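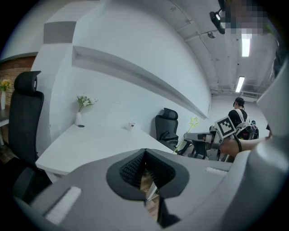
Figure 3. A shared desk at the Wonby site, with flowers and a mug on an otherwise bare surface.

4.2 What stays on a shared desk

Under the clear-desk rule at Wonby, staff were asked to remove papers, personal equipment and food from shared desks when they finished work. The rule did not mention flowers, and it mentioned cups only in a line about the kitchen. We were interested in what people did with the items the rule left open, and in whether those items were treated as belonging to a person, to a desk or to the room.

Figure 3 shows the sort of arrangement we came to call a settled desk. Most of the long white desktop is bare. A slender white vase with white flowers stands near the back edge, with a small dark object lying beside it, and a small white mug is farther along. A second vase, with yellow flowers, is on a small dark table near the brick part of the wall. We coded vases and plants as room items, mugs as personal items, and small objects whose use could not be made out as unassigned. Unassigned objects were left out of the comparison between desks but kept in the site notes.

The coding was done by Pan and Chien, working separately from the same set of 194 photographs. Where they disagreed, the photograph was passed to Breathnach, who had not visited the site. Most of the disagreements were about mugs. Pan first coded a mug as a room item if it was plain and stood away from the chair. Chien coded every mug as personal, whatever its position. We settled on the second approach after the interviews, in which people spoke of mugs as having an owner even when they could not say who the owner was.

Flowers were talked about quite differently. Of the nine people interviewed at Wonby, none described the flowers on a desk as their own, including the two who had bought them. One of these two, a payroll officer, put it this way: "I pick them up on the way in, but once they're in the vase they're just the office flowers. If someone wants them at the other end, they can move them." She did not expect to be asked first. The same person said she would be annoyed to find her mug in use at another desk.

Position on the desk followed this split fairly closely. Vases tended to be placed near the back edge, out of the way of keyboards and elbows, and they stayed there from one visit to the next. Mugs were found in all sorts of places. Several people told us they left a mug out on purpose to show that a desk was taken for the morning, a practice also recorded at Britton, our first site, before desk booking was brought in. At Britton the usual marker had been a jacket over the back of the chair. Wonby had coat hooks by the lift, and jackets were seldom left on chairs there.

The wall ledges above the desks were a special case. When the office was fitted out, the floor plan listed them as storage, and we had expected them to fill up with whatever had been cleared from the desks below. Staff disagreed about whether this was allowed. The site manager, who had written the clear-desk rule, said a ledge counted as part of the desk under it. Four of the interviewees thought a ledge was open to anyone, and one had never considered it. We therefore coded ledges separately, and they do not appear in Table 2.

Cleaning also had a part in what remained. The evening cleaners had been told to wipe any desktop that was clear and to leave any desktop that was not. In practice they lifted a vase or a mug, wiped beneath it and put it back. A cleaner who had worked in the building for several years said a few things on a desk made no difference to her, but papers did, as she would not touch them. She also changed the water in the vases when it looked cloudy, although this was not on her list of duties, and she threw out flowers that had dropped their petals. Two of the office staff believed the flower buyers did this.

We make no claim that flowers or mugs affected how much work was done at a desk. Our records do not cover output, and the booking logs for July had gaps that kept us from matching desks to people with any confidence. The material does show that a rule asking for an empty surface was followed without the surface being emptied. Staff read it as a rule about papers and bags, and the manager, when shown a selection of the photographs, agreed that the desks in them met the rule. She asked for one change only, to the wording on cups.

Section 4.3 turns to the drawers and lockers, where most of the cleared items were kept overnight.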